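Hand-Held Gripper Work in Home Kitchens – Good Practice Gallery

Cakuto maintains the Metholm Code of Practice for the collection of handling recordings in private homes. The Code applies to all operators who work with hand-held grippers in occupied kitchens, whether they are employed directly or engaged through a partner such as Dandik. This gallery accompanies Part 4 of the Code, which covers work with cookware at the counter.

The gallery does not replace the written text. Operators are expected to have read Part 4 in full before a first session, and supervisors should keep a signed copy of the operator statement on file. Where the gallery and the Code appear to differ, the Code applies.

Stacked metal bowls and plates

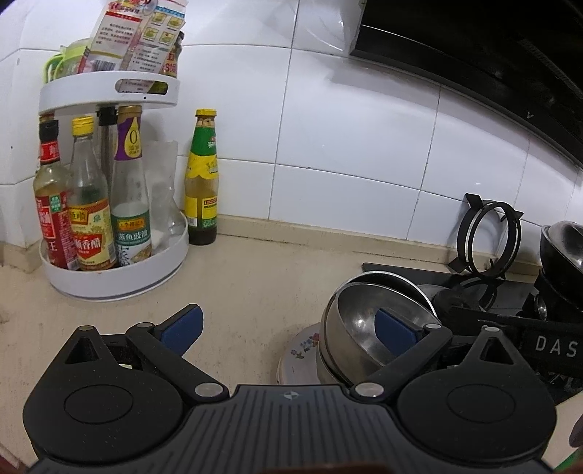

Operators must agree with the resident, before work begins, which items may be handled and which are to be left where they stand. Bottled sauces, spices and opened packets are excluded unless the resident has given permission for each one. An item that is excluded may remain on the counter, provided that the planned movement of the gripper does not pass over it.

4.1 Grip stacked bowls by the wall of a single bowl. Do not attempt to lift a full stack in one movement.

4.2 Where bowls rest on a ceramic plate, lift the bowls clear before moving the plate. Sliding metal across a glazed surface is not permitted.

4.3 Straps, sleeves and cords are to be secured before the gripper is raised from its rest position. A strap that comes loose during a recording is grounds for stopping the recording.

Bowls nested in a pot

A bowl that sits inside a larger vessel calls for a slower approach. The two finger pads should meet the wall of the bowl at the same time, and the operator should pause for 2 seconds after closing the grip. If the outer vessel moves during the pause, the grip is to be released and the approach repeated. 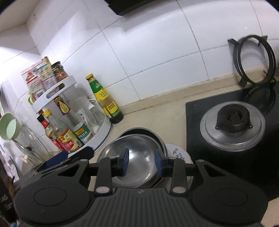
Page last changed: October, by the Standards Office

The stainless steel bowl between the blue finger pads is shallow, and the guidance on rim height in 4.5 applies to bowls of this type.

4.4 Burners must be off and cool to the touch before any work takes place at a counter with a built-in or adjoining stove. The operator checks this in person; a statement from the resident is not sufficient.

4.5 For shallow bowls, keep both pads below the rim wherever the outer vessel allows. Contact with the rim alone is recorded as a partial grip.

4.6 Pan supports and other loose stove parts that the resident has set aside are not to be moved or used as a rest for the gripper.

Records and reporting

The current edition of Part 4 draws on a review of 1,259 session reports, carried out by Valentini on behalf of Cakuto. Operators are asked to continue filing a report for every session, including sessions that were stopped early. Reports are due within 7 days and should state the clause number where a clause could not be followed.

Damage to a resident's property – however slight – is reported on the same day by telephone and confirmed in writing. Requests for changes to the Code may be sent to the Standards Office at any time and are considered at the next scheduled revision.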